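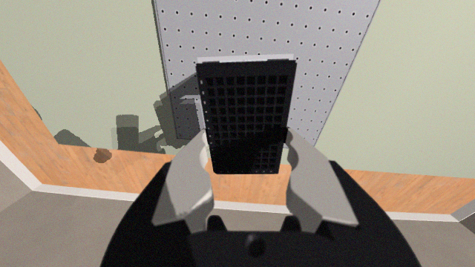

Grille noire à petites alvéoles carrées, bandeau clair sur le haut.

3. Installer le pied et faire les premiers réglages de son

Bon, vous avez déballé le Puvinell, passons à la partie amusante ! J'ai monté ce petit système de sono pour mon trio de blues (guitare, harmonica, chant, et pas mal de bazar autour) et je vous donne l'ordre qui marche chez moi, dans les bars comme en plein air au mois d'août.

1. Posez le pied Carketti sur un sol plat et ouvrez les trois jambes jusqu'au déclic. Serrez la molette du bas à la main, jamais à la pince.

2. Glissez l'enceinte sur le tube et tournez-la vers le public, un peu en avant des micros. Moi je vise toujours la table du fond.

3. Tous les volumes à zéro ! Branchez ensuite le micro chant sur l'entrée 1 et la guitare sur l'entrée 2. L'harmonica va sur la 3, avec le câble Okier fourni (le court, gardez le long pour le retour).

4. Allumez la console d'abord, l'enceinte ensuite. Pour éteindre, on fait l'inverse.

5. Montez le gain du micro en chantant vraiment, comme au deuxième refrain, pas en marmonnant « un, deux ». Dès que le voyant passe à l'orange, redescendez d'un cran.

Note : sur l'harmonica, je coupe les aigus à 5 kHz et je laisse les graves tranquilles. Avec un micro de type « bullet », baissez aussi le gain, ça siffle très vite.

Attention : ne dirigez jamais un micro vers l'enceinte quand le volume est ouvert. Et laissez 5 cm libres derrière l'appareil pour l'aération, surtout l'été, quand la scène est en plein soleil.

Et la réverbe ? Le programme « Scanlon » est mon préféré, réglé sur 3. Au-delà, la voix part dans la cathédrale et on ne comprend plus un mot du couplet... Pour une salle de 500 personnes, coupez-la carrément et laissez faire la façade du lieu.

Note : les réglages restent en mémoire après extinction, sauf le volume général, qui revient à zéro. Pensez à le remonter avant de compter le premier morceau (oui, ça m'est arrivé, devant tout le monde !).

Pour relier un deuxième Puvinell en stéréo, passez à la section 4.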